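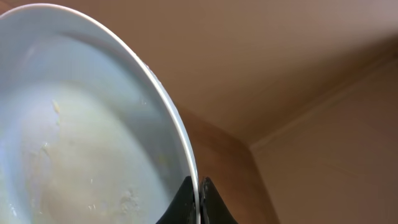 How many examples do you need before a robot can learn to handle a dirty bowl? For one bowl, one starting place and one thing to do with it, we got something usable out of 46 good demonstrations, and adding more of the same did far less for us than adding different ones.

I want to walk you through how we gather those demonstrations at Golteven, in the kind of detail I wish I'd had when I started. You don't need to be a programmer for this part. You need patience, a fair amount of old food, and somewhere to wash up.

Start with the task written down

Write one sentence that says where the bowl begins, what happens to it, and where it ends up. Ours was "Pick up the bowl by the rim, tip it, hold it tipped, set it back." Tape it up where the person driving the arm can read it. We skipped this in July, and three of us spent a happy afternoon recording three different tasks under the same name. Gyu-bin Song caught it when she sat down to label them, and I still owe her a lunch.

Make the mess on purpose

Clean bowls are lovely to work with and teach the arm very little about a real sink. A white bowl with something milky in it is a good hard case, as the pale food and the pale glaze run together on camera and the model has to work out where one stops. Leave some crumbs and flecks in there too. If you only ever record smooth, even contents, you'll get a model that gets nervous around a bit of oatmeal (I'm speaking loosely, but you should see it hesitate!).

Change the contents every four takes or so. Thin, thick, nearly nothing, then back to thin. Stir between takes so that the same fleck doesn't sit in the same spot all morning.

Take hold of the rim

Bring the open fingers in so that the rim passes between them, one finger on the inside of the bowl and one on the outside, then close slowly. I like to go down a little further than feels necessary. A grip right at the very lip looks fine until you start to tip, and then the bowl swings and you've got porridge in places you'll be finding it for weeks.

Once the fingers are closed, wait for a slow breath before you lift. That small pause makes it much easier to find the moment of the grasp later, when you're cutting the recordings into steps.

Tip it and keep the wrist view useful

This is the part most new people rush. Tip until the wrist camera has a good look at the inside wall as well as whatever has pooled at the bottom, and hold there while you count to four in your head. You want the rim in view, you want the fingers on the rim in view, and you want enough plain background left over that the edge of the bowl reads clearly against it. A dull tan behind a white bowl does the job nicely. Soft light helps a great deal, so turn off any desk lamp that puts a hot spot on the glaze.

If the bowl slips, keep recording. Set it down, take hold again and finish the job, then mark that take "recovered" in the notes. Those takes are worth having, and we keep them in a folder of their own until there are enough to mix in.

Use Follow mode for the first batch

We drive the arm with Seol, and its Follow setting has the arm copy a hand controller as you move it. Your first 25 takes should all be done this way, at the slowest speed you can stand. You'll feel silly. Speed up only when your takes stop looking like you're wrestling the thing.

Do 16 in a sitting at most, then swap drivers. Tired hands make jerky recordings, and two drivers give you a bit of natural variety for free.

Before you pack up

Play back the first and last take of the session, all the way through. Check that the camera hasn't drifted on its mount and that the lens is free of splashes. Write down what was in the bowl, who drove, and anything odd. Then please, please wash the bowl the same day. Dried-on milk is a whole different data set, and you may as well collect that one deliberately.

Page last revised 8 August 2019 | Questions? Write to the Gomodbridge workshop desk | © 2019 Golteven | Back to top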